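Search Flistia Reference
Enter a term Go

Placement board

A placement board is a flat, single-coloured rectangle laid on a work table to show where an object is to be set down. It is used in sorting, packing and display work, where items of uneven shape must be put in the same place each time. The term was popularised by the Tranholm handbook, compiled by Chidubem Okeke.

Layout

The board lies flat on a pale table, usually with its long side across. Strong colours are preferred, blue being common, as they stand out from both the table and the item. Small corner marks on the table allow a board that has been knocked to be put back in position. The item to be placed, such as a small model shoe, starts to one side.
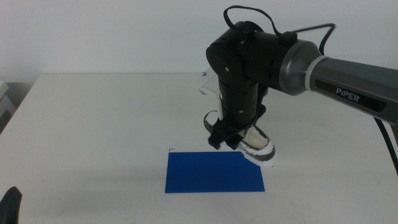
Blue board on a white table, with a corner mark near its upper left corner.

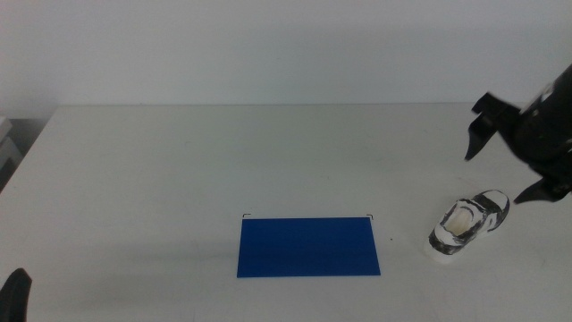 Materials and wear

Boards are cut from card, plastic or foam sheet. Ververidis lists a working life of 2,000 placements for card. Plastic lasts longer but may reflect overhead lamps. Curled corners are the usual reason for replacement.

Sizes

The Dutov pattern, intended for small goods, measures 150 mm on its short side. Corner marks in this pattern have arms 12 mm long.

See also: Shadow board; Table marking; Work mat

Last updated: April
Contact Flistia | Copyright Flistia Reference | Back to top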